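House rules for wrist cameras: does the object have to be in view?
Last updated: June, 16:40

tilly_ok
Right, I need a sanity check from people who write these things for a living. I've been asked to tidy up our recording rules for the tabletop arm, and I've inherited a document from Bravik with a line in it that's driving me round the bend: "The wrist camera shall have the task object in view at all times." Shall! At all times! The job is picking something up off a table and popping it in a basket, and the wrist spends a fair bit of its life pointing somewhere else entirely. Taken at its word, the rule would have me bin takes for having stretches like this in them: 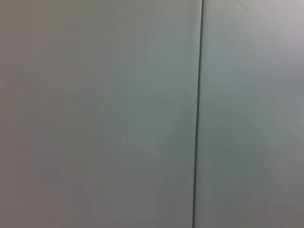 Wrist view, nothing but panels and the join between them.

My instinct is to strike the line and put in something about the head camera having the object in view at the start, and leave the wrist alone. Has anyone got wording they like? And am I missing a good reason it was there in the first place?
Titilayo

grommet_and_sons
I'd keep it, sorry. We had the same sort of rule and loosened it, and within a month people were sending in takes where the wrist never once got near the object. A strict rule that everyone grumbles about is easier to check than a sensible one that everyone reads differently. If you're bothered about the wall bits, trim them off both ends and have done.

uliana_b
Oh no, please don't trim them! The arm has to start from somewhere, and the bit where the wrist sees only wall is part of the job. Cut it out and you're teaching the thing that life begins with the object already under its nose. I went through 214 takes last spring looking at exactly this, and the ones I'd have thrown away under a rule like Bravik's were mostly perfectly decent. I'd write the rule about the whole take: the object has to be seen by at least one camera at the start, and by the wrist at the moment of the grasp.

grommet_and_sons
"At the moment of the grasp" is doing a lot of work there. Who decides when that is? On ours the fingers cover half the object by then anyway.

uliana_b
Fair. "During the approach", then, and you say in the notes what you mean by approach. I'd much rather argue about that than have "at all times" sitting in there being quietly ignored by everyone, me included.

pete_the_jig
Can I put in a word for the dull stuff? Before anybody argues about what should be in view, your rules ought to say what happens when a wrist view has something in it and no one can say what it is. We've got no line for that and we keep tripping over it.

tilly_ok
Pete, that's a good one, and I've got one of those as well. Same afternoon, same table:

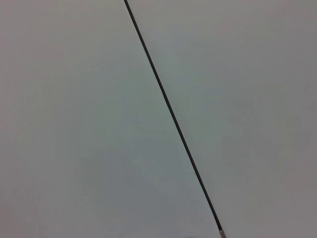

Labelling rules are where I think we've been sloppiest. Ours were written in Pundero as a drop-down, so whoever is going through the takes has to pick a name for every single thing and there's no "don't know". With that one, you've got a dark line slanting down over plain grey and a paler, silvery bit at the bottom end, and I had one person put "cable" and another put "rod", both completely certain. I couldn't tell you from the wrist view alone. So what I'd like to write is that you go and look at the head view from the same moment before you name anything, and if you still can't tell, you're allowed to say so and move on. Would that upset anyone's tooling?

pete_the_jig
Not mine. We added "unclear" as an option and I was worried people would hide behind it, but they didn't. Well, one chap did, for a week. I'd make them write a few words with it, even just "dark line, pale end". You can search for that later, and it stops the lazy ones.

grommet_and_sons
I'm less keen. Every "unclear" is a thing somebody has to come back to, and that somebody is usually me. We run to 3000 takes on a big job. If the rule says you may shrug, people shrug.

uliana_b
But a wrong name has to be come back to as well, you just don't know where it is! I'll take the shrug.

tilly_ok
OK, so here's where I've got to after a cup of tea and a walk round the car park. Tell me if it's daft. The head camera covers the scene rule: object, basket and fingers all visible from the head at the start of the reach, and the table clear of anything that isn't in the task sheet.

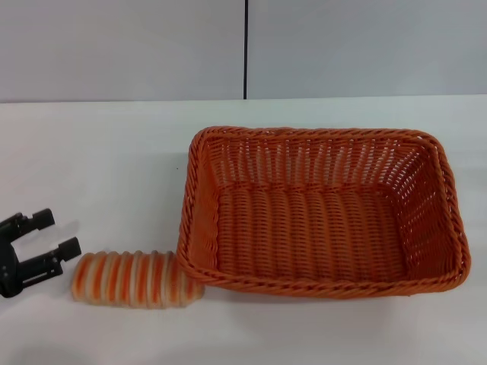

Then the wrist camera gets its own, softer rule, which is that the lens is clean, the mount hasn't shifted, and the object comes into view during the approach. No trimming of the wall bits without asking. And "unclear" goes into the drop-down with a note box next to it. I'm also taking out every "shall" I can find, as half the people reading this are on their first shift and it frightens them.

uliana_b
I'd sign that. Could you add who they're meant to ask about trimming? Ours said "ask" for ages and it went to a mailbox that belonged to someone who'd moved to Prukow.
Uliana Bilyk

grommet_and_sons
Still think you'll regret the soft version, but the head camera part is fine and I might pinch it. Leave the "shall" in for the mount check, though. That one I'd want to frighten people.

pete_the_jig
Seconded on the mount check. Ours works loose and you don't spot it until the views don't line up.

tilly_ok
Ha, all right, one "shall" for the mount. I'll post the draft in here when it's been round the team, and Uliana, I'll put an actual name next to "ask". Probably mine, knowing my luck.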